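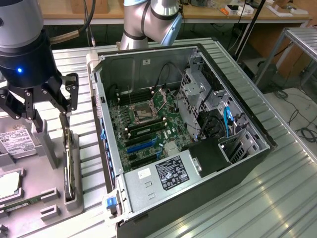
OLD TOWERS: WE WANT YOUR RAM

Quick one before the Tuesday session. The Rivera St shed is filling up with desktop towers again and most are worth fixing. Side panel off, lay it flat on the bench, have a proper look before you pull anything. Blue latches and handles are your freinds, most of these cases come apart without a screwdriver.

Where we're at: 13 towers done, 3 waiting on power supplies, 2 gone for scrap. Short on memory sticks and SATA cables. Any size, any colour. Drop them in the tub by the door, labelled please, working or not sure.

If the CPU is out, leave the lever up and keep fingers off the socket. Bent pins cost us a good board in July. Screws go in a tray, not your pocket.

Prerkis Primary has asked for a batch for thier library so tidy cases first, scratched ones can go to the Mundedex swap table. Refurbished towers are $119 to members, keyboard and mouse thrown in.

Doors open 6 pm. Bring a head torch if you've got one. Questions to Eduardo Bañez, or leave a note on the whiteboard.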